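August 3, 2025

Day 4 of the Tidby decluttering plan, and I still don't believe in it. It says you need 10 plates at most. I paid 294 dollars for this in May.

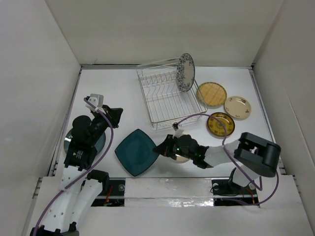

Evening

Went through the kitchen anyway. The plan claims a clear shelf will cut my stress by 80 percent — measured how? By whom? The Triltix app wants me to rate my calm every night, and I keep putting the same number. 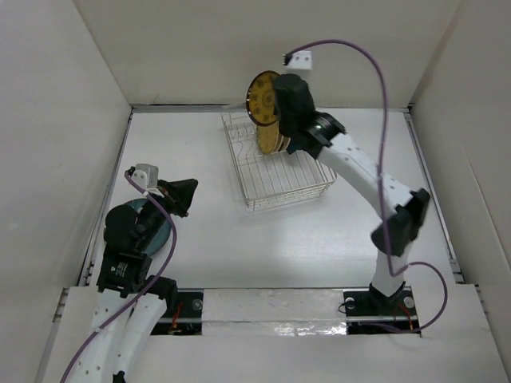 I'll finish the week so I can ask for my money back. The closet is next, and I'm not giving up the winter coats.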